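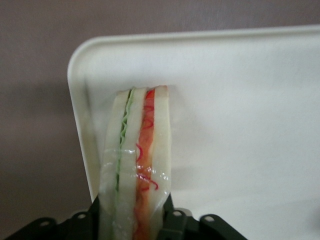

Snack counter, June, entry 26

Shares 11 | Comments 3

Started 9:40. Main job today was the sandwich wrap, then the table layout. Ermelinda Bastos was in until lunch and did most of the wrapping. I kept notes and moved things about.

The toy sandwich is from the Skustura order, the one that came in under number 3389. Bread, green layer, bread, red layer, bread. It is soft, and the layers slide on each other if you pick it up by one slice. The older Unton sandwich didn't do this but it looked like a sponge, and we have stopped using it.

We want the sandwich to stand on its edge with the fillings facing the customer side. On its flat side you only see a white slice and it could be anything. Standing up, the green and the red do the work. The red layer has the squiggly lines on it, which I thought would look silly from close up. They are fine.

The wrap

Three versions tried this morning:

1. Paper band. Neat, but it hid the fillings. Ermelinda cut it narrower and then it tore at the corner. Dropped.

2. Full clear wrap, top to bottom. Held everything together well. Too much shine, and the rounded tops of the bread got squashed under the film. It also made a loud crackle every time the thing was touched, which got on my nerves by ten o'clock.

3. Clear band round the middle and lower part only, tops left open. Kept this one. You can still read the green and red through the plastic, a bit duller than bare. The crinkles catch the light where it crosses the red filling. Ermelinda wanted to redo it flatter. I said leave it, a shop sandwich has crinkles too.

Method for the band, so that we do it the same way next time:

Press the slices together with the rounded ends up and the bottoms level on the bench. If the bottoms aren't level it leans. Start the film on the outside of a slice, go round once without pulling, then a second time with a little pull. Smooth the loose end down with a thumb. Use no tape on the bread. The tape on the Unton one lifted the surface when we took it off, and there is still a bald patch.

Don't pull hard on the second turn. The first attempt came out pinched like a bow tie.

The slices still differ a bit in height. The tall one can go on either outer side. I tried trimming a spare from the box to match and spoiled it, so leave the heights alone.

Table layout

After the break we set the table. The last layout had the rack of bottles in front and the tray behind it, and Gonçalo Morais complained (fairly) that you had to reach over the bottles to get at the food. Turned it round. Tray goes near the middle, bottles behind it.

Tray: the beige plastic one. Cup at the far left corner, sandwich toward the right end. I had them next to each other at first, and the sandwich got knocked when the cup was moved. There is now a good gap between them and the tray still looks like one meal.

Bottles: the clear acrylic rack with two tiers, all red Coke bottles. Back row sits higher so both rows show. Labels turned to the front as far as we could be bothered. The rack feet leave marks on the brown top if you drag it, so lift it.

Bagged snacks: the clear bags of golden baked stuff go on the white wire rack at the back right. Ermelinda stacked them in neat piles first and they slid off, the bags being slippery. Loose is better. Don't fill the shelves to the edge.

Packaged snacks: white tray on the left. The yellow pack, the teal ones, the clear bags of crackers or rice cakes, whichever they are. The label on the storage box only says "Kołodziej, dry". Must look inside the box and write a proper label.

Basket: the round wicker one, right side, left empty for now. Gonçalo wants bread rolls in it. I would put napkins. Not decided.
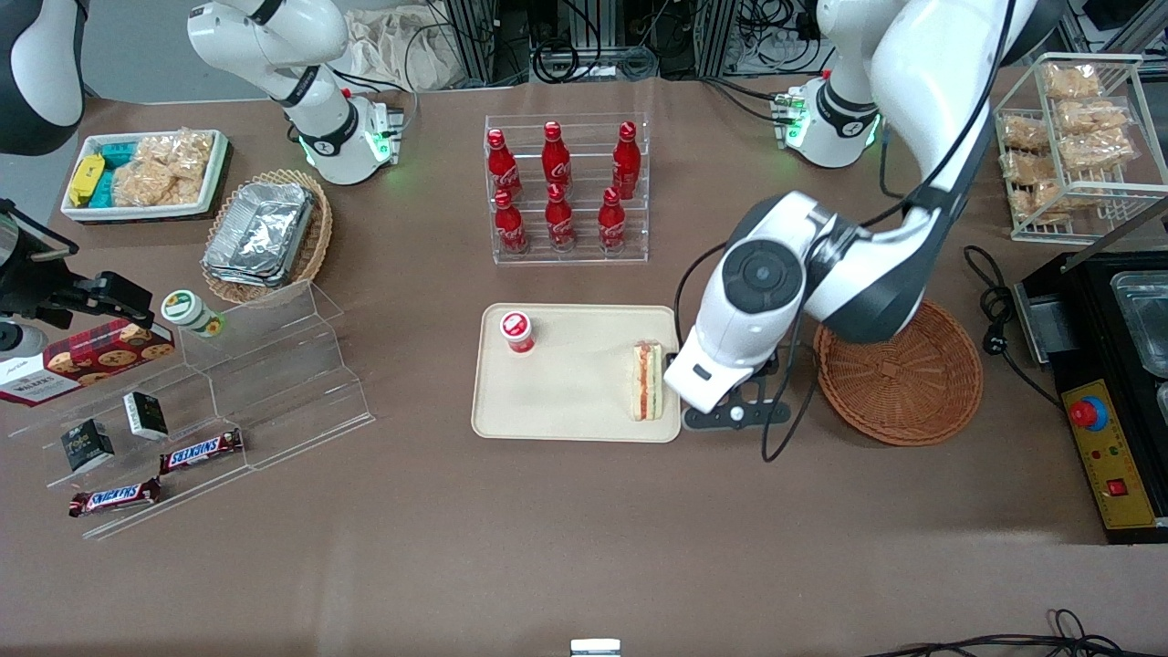 Things still wrong with the layout

The basket takes up a lot of table for something with nothing in it. If it stays empty past the next session it should go back on the shelf.

The cable by the wire rack should be tidied. I coiled it, it uncoils. Velcro strap from drawer 634, if there are any left.

The pan side at the right edge feels crowded with the rack behind it. Could shift the rack toward the bottles by a hand's width. Tried it for a minute and the bags then hide behind other things, so put it back. Needs another think.

The red of the cup and the red of the bottles go well together. I didn't plan it. Ermelinda says she did.

Wrap check, 2:15 PM

Handled the banded sandwich on the bench by the lower part, over and over, picking it up and standing it down again. The band had crept up a little on the right side. Pushed it back down with two fingers. The layers stayed in line, and the bread showed no dents after a few minutes' rest.

Then tried picking it up by the top, where there's no film. The slices fan out straight away. So: lower part only, and whoever sets the table needs to know that. Wrote it on the lid of the box in marker.

Stood it on the tray again. It stands by itself if the bottom is square. On the bench mat it leans, on the tray it doesn't. I suspect the mat.

Storage

Sandwich goes back in the box upright, band left on. Film to be replaced when it goes cloudy. The roll in use is the Vater one, with the cutter that sticks. The other roll clings to itself and we lost half an arm's length of it today.

Bottles stay in their rack with the cloth over them. Bags go in the deep crate, nothing heavy on top.

To do

Cut film strips ahead of time, same width as today's. Ermelinda left one on the pin board as the pattern, please don't use it up.

Label the Kołodziej box.

Ask Gonçalo about the rolls, and whether he still has the small tongs he took home in the spring.

Order a second sandwich from Skustura, same filling. The spare I trimmed is good for practice wraps and not much else.

Wipe the tray. Marker on the underside, my fault.

Finished 4:30.

3 comments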